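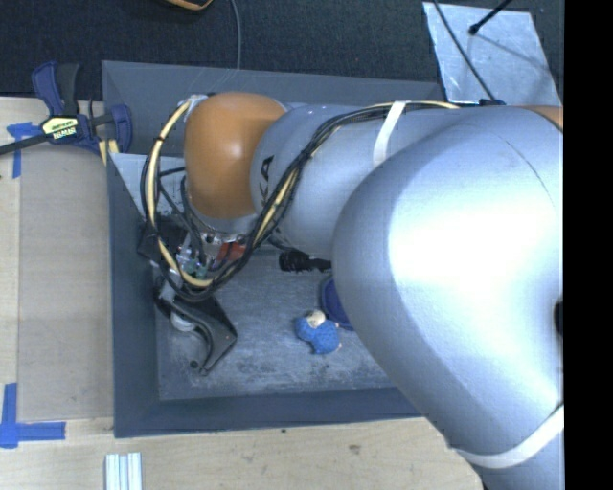 Figure 3.

4.2 Dwell time and product handling in the flagship stores

The second part of the study concerns what visitors did once they were past the entrance zone. Section 4.1 dealt with foot traffic and the reasons people gave for coming in. In this section we report on handling, by which we mean any contact with a display product lasting longer than a few seconds, and on the relation between handling and later purchase.

Observations were made at two sites. The Destevero store occupies the ground floor of a former bank building and sells headphones, speakers and home audio equipment. The Celleo store is in a shopping centre and sells phones, watches and tablets. Both describe themselves as experience stores, and both keep most of their stock out of sight. At Destevero a visitor who wants to buy is served at a counter near the rear wall. At Celleo staff carry a payment terminal and complete the sale wherever the visitor is standing.

A total of 223 visitors agreed to be followed through the stores and to fill out a short questionnaire on leaving. They were approached at the door by a member of the research team, who explained that their route would be recorded on a floor plan. Those under eighteen were not included. Visitors who came in groups were recorded individually, but only one person from each group was given the questionnaire, which limits what we can say about families and couples.

The floor plans were divided into zones following the method used in our earlier pilot. Each zone corresponded to one table, wall bay or seating area. Where two tables stood close together and staff treated them as one display, we coded them as one zone. This happened twice at Celleo and once at Destevero. The Destevero listening room was coded separately, as its door was normally kept closed and visitors had to ask to use it.

Handling was more common at Celleo, which we expected from the type of goods on show. Phones and tablets were lying unlocked on open tables and could be picked up without asking. Many visitors picked one up within moments of reaching the first table, put it down, and moved to the next without looking at the price card. We recorded these contacts but treated them as a separate category, brief handling, in the analysis. When brief handling is removed, the two stores look much more alike.

At Destevero the longest contacts took place in the listening room. Visitors who entered it stayed longer in the store overall, even when the time spent in the room itself was subtracted. They were also more likely to speak with staff about a particular model. We can't say from these data whether the room changed their behaviour or whether people who were already interested were the ones who asked to go in. The questionnaire answers point toward the second reading. Most of those who used the room wrote that they had read reviews before their visit, and several had come in with a model number written down.

Purchase on the day was uncommon at both sites. To find out about later purchases we sent a follow-up survey to visitors who had left an email address. The survey closed on 30/06/2024. It asked whether the respondent had bought any product seen in the store, where it had been bought, and what had been paid. A respondent who bought a different model of the same brand was counted as a purchaser, following the definition used by Pavliuk, the market research firm that hosted the survey form.

Among purchasers, the most frequent channel was the brand's own website. This was followed by general electronics retailers, and then by the store where the visit had taken place. Several respondents said they had gone home to compare prices and then ordered from whichever seller was cheapest. One wrote that the store was "where I go to hold it, not where I go to pay for it." Comments of this kind came up at both sites and among all age groups.

The total number of handling events recorded was 2840, over 1000 of them brief. We modelled later purchase on the number of remaining handling events, the time spent in conversation with staff, store, and whether the visitor had planned the visit in advance. Planning had the strongest association with later purchase. Conversation with staff had a weaker one that held at both sites. The number of handling events had no clear association once planning was taken into account. A visitor who handled many products was no more likely to buy than one who handled a single product for the same total time.

We also looked at the effect of seating. Both stores provide places to sit, and both brands mention these in their press material as part of the idea of the store as a public place. Seven visitors used the seating at Destevero for longer than ten minutes, and none of the seven handled a product afterwards. At Celleo the seats face a large screen and were used mainly by people waiting for someone else. We did not find enough cases to include seating in the model.

Some limits should be noted. The observation period fell outside the holiday season, and staff at Celleo told us that September and the weeks before a new phone release are very different in character. Visitors knew they were being observed, and a few said at the end that they had stayed longer than they otherwise would have. The follow-up survey depended on memory and on willingness to reply, and purchasers may have been more willing than others.

A third site, the Firnevum store, was part of the original design but withdrew before observation began. Its floor plan had already been coded and is included in the appendix for comparison. Section 4.3 turns to the staff interviews and to how employees at the two remaining stores understood their own role.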